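Handschuh statt Fernsteuerung: Was bei Teuber gerade mit Robotergreifern passiert

28.5.22

Seit Wochen liegt mir ein Bekannter in den Ohren, ich solle doch endlich mal was über die Arbeitsgruppe bei Teuber schreiben. Jetzt haben die Leute dort einen ersten Bericht über ihr Verfahren herausgegeben, ich habe ihn gelesen (ganz, mit Anhang!) und danach noch lange mit Nhi Âu telefoniert, die das Projekt leitet. Es heißt Lemwood, und falls sich jemand fragt, woher der Name kommt: Das habe ich auch gefragt und keine brauchbare Antwort bekommen.

Kurz gesagt geht es darum, wie ein Roboter lernt, Dinge anzufassen. Bisher hat die Gruppe das mit Fernsteuerung gemacht. Jemand sitzt am Pult, bewegt den Arm per Joystick zum Becher, zur Flasche, zum Lappen, und das Programm schaut sich die Bewegung ab. Das dauert ewig, und ich durfte so etwas vor Jahren selbst mal ausprobieren. Mein Becher lag nach zwei Sekunden auf dem Boden. Bei Lemwood zieht man stattdessen einen Handschuh mit Sensoren an und greift einfach zu, so wie man eben greift. Die Bewegung der Finger kommt aus dem Handschuh, die Lage der Hand im Raum aus der Kamera, und beides zusammen wird später auf den Greifer umgerechnet.

Das Ergebnis, auf das alle bei Teuber ziemlich stolz sind: In derselben Zeit, in der mit dem Joystick 40 brauchbare Griffe zusammenkamen, schafft man mit dem Handschuh 178. Und der Greifer, der nur aus den Handschuhdaten gelernt hat, stellt sich im Test nicht schlechter an als der andere, bei kleinen Gegenständen sogar etwas besser. Wie viel besser, da wollte sich Nhi Âu am Telefon nicht festnageln lassen, weil die Auswertung der kleinen Teile noch einmal durchgerechnet wird.
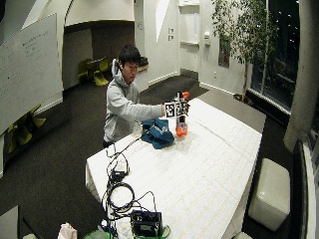
Am meisten hat mich interessiert, wie die Kamera eigentlich weiß, wo die Hand gerade ist. Finger verdecken sich ja dauernd gegenseitig, und sobald man etwas festhält, wird es noch schlimmer. Die Lösung ist fast schon altmodisch: Auf dem Rücken des schwarzen Handschuhs sitzen zwei quadratische Marker in Schwarz-Weiß, und aus deren Verzerrung im Kamerabild lässt sich berechnen, wie die Hand gedreht ist und wie weit sie weg ist. Der Handrücken bleibt beim Greifen meistens sichtbar, auch wenn die Finger gerade um so ein kleines orangefarbenes Plastikteil liegen. Zwei Marker sind laut Bericht deutlich stabiler als einer. Kippt die Hand so, dass der eine zu flach zur Kamera steht, hält meistens der andere die Rechnung am Leben.

Ganz ohne Haken ist die Sache natürlich nicht. Dreht jemand die Handfläche nach oben, sind die Marker weg, und dann muss das System aus den letzten bekannten Positionen weiterschätzen. Das geht eine Weile gut, im Bericht ist von etwa 3 Sekunden die Rede, danach wird es wackelig. Solche Aufnahmen fliegen im Moment komplett raus. Nhi Âu meinte, man habe den Leuten anfangs gar nichts dazu gesagt und sich dann gewundert, warum ausgerechnet beim Auskippen von Bechern so wenig übrig blieb. Inzwischen gibt es vorher eine kurze Einweisung, und die hilft offenbar.

Auch weiche Sachen bleiben schwierig. Ein Tuch, das zusammengeknüllt auf dem Tisch liegt, sieht nach jedem Anfassen anders aus, und der Greifer hat nun mal keine fünf Finger, mit denen er sich in den Stoff hineinwühlen könnte. Die menschliche Bewegung lässt sich da nur grob übertragen. Im Bericht steht das in einem ganzen Kapitel, das ich beim ersten Lesen überblättert und beim zweiten Mal richtig spannend gefunden habe! Die Gruppe unterscheidet dort zwischen Griffen, die man eins zu eins übersetzen kann, und solchen, bei denen nur das Ziel übernommen wird (Tuch oben, Tuch unten) und der Roboter sich den Weg selbst sucht. Bei der zweiten Sorte braucht es bisher viel Nacharbeit von Hand.

Schön fand ich, dass die Übungen mit ganz normalen Gegenständen laufen, auf ganz normalen Tischen. Ich hatte mir so etwas immer mit Reinraum und Absperrband vorgestellt. Für die Aufnahmen braucht man den Handschuh, eine fest montierte Kamera und jemanden, der Geduld hat, und der Roboter selbst kann in der Zeit ausgeschaltet in einem anderen Gebäude stehen. Für kleinere Betriebe ist das sicher der Punkt, über den sie am ehesten nachdenken werden.

Der Handschuh kommt übrigens von Nokard und wurde bei Teuber noch umgebaut, die Auswertung läuft auf einer Software von Zillus. Beide Firmen sind am Projekt beteiligt, das sollte man beim Lesen der Zahlen im Kopf behalten. Eine Prüfung durch eine unabhängige Gruppe steht noch aus. Nhi Âu hätte die gern lieber heute als morgen, wie sie sagt, und will dafür die Rohdaten herausgeben, sobald mit beiden Partnern geklärt ist, in welcher Form.

Im Dezember soll der nächste Bericht kommen, dann mit beidhändigen Griffen. Dafür braucht man einen zweiten Handschuh, und der ist bestellt. Ich habe gefragt, ob ich dann mal vorbeikommen und selbst greifen darf, und sie hat ja gesagt. Die Sache mit dem Becher habe ich ihr vorsichtshalber noch nicht erzählt.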